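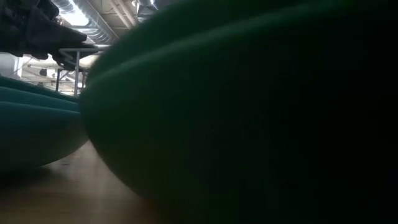

Running a Small Kitchen
Handout 4: Plates, Cups, and Where They Go
Gornatley Evening Program, revised 2022-08-13

Read before class. Bring a pencil, and if you work in a kitchen already, bring the last two invoices you have for tableware. Black out the prices if your boss is shy.

1. Smallwares are stock

Food gets counted every week in a decent kitchen. Plates get counted when somebody runs out of them, usually at ten past twelve. The trade calls plates, cups, forks and the like "smallwares," a word that makes them sound cheaper than they are. For our purposes they are stock like flour is stock. They come in, they get used up, and they have to be reordered before the shelf is bare. Flour at least has the manners to disappear into something you can sell.

Three ways a plate leaves the building:
Breakage. Chips count. A chipped plate is a broken plate with a few weeks left in it.
Trash. Plates scraped in a hurry go in with the scraps. Forks do it far more often.
Walking. Staff take lunch out to the car and the plate stays in the car. Customers are blamed for this. Look in the cars first.

2. Par levels

Par is the number you want on hand at the start of service. The usual starting point for plates is three per seat: one on the table, one being washed, one clean on the shelf. If your dish area is slow, go higher. If you have almost no shelf space, go lower and wash more often, and be nice to whoever does the washing.

The rack is part of the sum. A plate that is still draining is a plate you own and can't use, and students leave it out of the homework every single term. Write down how long a load sits before it goes back on the shelf, and do it during a rush, when it will be the wrong answer but the useful one.
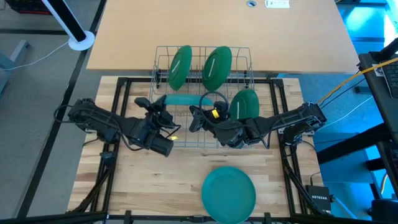 Fig. 1. Green plates standing in a wire dish rack.

Plates dry faster on edge with air between them. Stack them wet and the foot of each one holds a little pond for the next. Towels are quick, but your health inspector will have opinions about the towel.

3. Worked case: the Cele lunch room

Cele is a lunch counter in Tovmont with too many regulars and one sink. It opened with 300 plates from Plamside. By October the cooks were serving soup of the day in dessert bowls, and the owner ordered another 300 on a rush basis.

The rush order came to $2233, and $691 of that was freight and the rush fee. Take the fee off and the plates themselves cost $1542, or $5.14 each. Put it back and they cost a little over $7.44 each. Same plate.

The owner's notes put the whole loss down to breakage. A later search found a good part of the first order in the basement, in a box marked FILTERS. We will come back to labeling in Handout 6, with some feeling.

Points to bring to class:
What par would you have set, knowing only the number of seats and the one sink?
At what shelf count should the reorder have gone in, if normal delivery takes three weeks?
Is it worth paying more per plate for a line the maker promises to keep in stock?

On the last one, consider color. White can be matched from nearly anybody. A colored plate ties you to one supplier and one batch, and the next batch will be a slightly different shade, which customers won't notice and you will see every day until you retire.
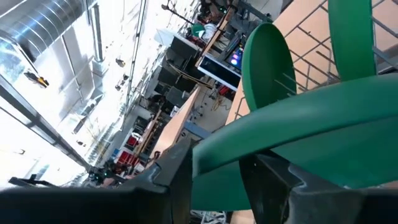 4. Keeping a count that people will keep

A count sheet should fit on one page and hang where the plates are. Use the same day each week, before opening. Count shelf, rack and bus tubs, in that order, and write the three numbers separately. A single total looks tidier and tells you less.

Chipped plates go in a bin and get written down before they go out the door. Keep the bin small – a big one turns into storage.

For next week: do one full count of the plates where you live. Par for a household is up to you, but include the ones under the bed.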